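How to fold a fitted sheet (and the rest of the linen pile)

I grew up in a house where the fitted sheets lived in a ball at the back of the airing cupboard, and I carried on the tradition well into my thirties. Then I spent an August with my in-laws in Chiba, where the linen shelf looked like a shop display, and I came home determined to sort myself out. It took me 11 goes to get my first decent fold. You'll be quicker, I'm sure!

What you need

A clear surface (bed, table, clean floor, whatever you've got) and a sheet that's properly dry. If the elastic still feels a bit cool to the touch, give it another hour on the airer. Damp corners go musty in a cupboard and you'll be washing the lot again.

Start with something flat

If you've never got on with folding, do a few flat things first. Pillowcases, tea towels, a tablecloth. Lay the cloth out, smooth it from the middle towards the sides with your forearms, and take hold of the two corners nearest you. Lift them both at once and carry them over to meet the far corners. The usual mistake is lifting one corner and then the other, and you end up with a sort of lopsided envelope.

Keep a bit of tension between your hands as you go. Not a tug of war, just enough that the middle isn't dragging along the table and rucking up underneath.
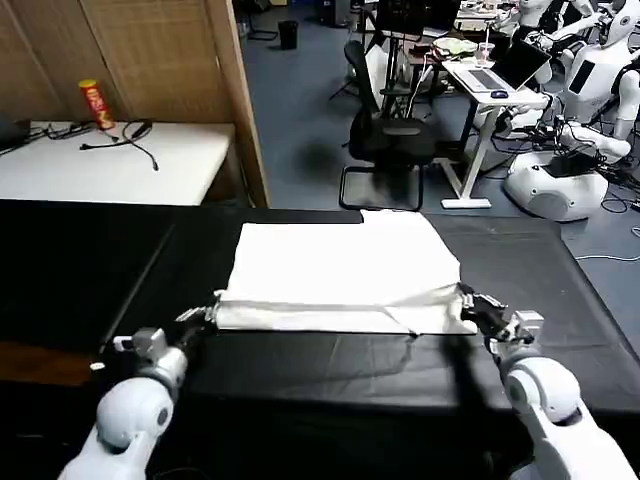
A white cloth on a black-covered table, its two near corners held by dark grippers

Right, on to the fitted sheet.

1. Hold the sheet lengthways, inside out, with one hand tucked up inside each of the two top corners.

2. Bring your right hand over to your left and flip the right corner over the left one, so one sits inside the other like a pair of hats. Your right hand is free now.

3. Run your free hand down the edge until you find the next corner, which will be dangling about somewhere near your knees. Bring it up and tuck it in with the other two.

4. Same again with the last corner. All four are now nested together on one hand and you've got something that looks a bit like a very sad ghost.

5. Lay it down with the elastic facing up. You should be able to pull it into a rough square with two straight sides and two wobbly ones. Fold the wobbly sides inwards so all the elastic is hidden.

6. Fold into thirds one way, then thirds the other, pressing the air out as you go.

If it goes wrong at step three (mine always did), you've probably picked up a bit of side hem instead of a corner. Feel for the seam. Corners on most fitted sheets have a short stitched line running down from the top, and once your fingers know it you can find it with your eyes shut.

King size sheets

Harder, I won't lie. My arms aren't long enough, so I do steps one to four standing up and then finish on the bed. My mother-in-law, Toshiko, does the whole thing kneeling on the floor in less time than it takes me to find the first corner.

Putting it all away

I keep each set together inside one of its own pillowcases: fitted sheet, flat sheet and the other pillowcase, all slid in with the fold facing out. Then you grab one bundle and the bed's sorted. Heavy things like cotton blankets go on the bottom shelf, and I leave a hand's width at the top so the air can get round.

Next time I'll have a go at duvet covers, including the inside-out rolling method, which I still get wrong about half the time.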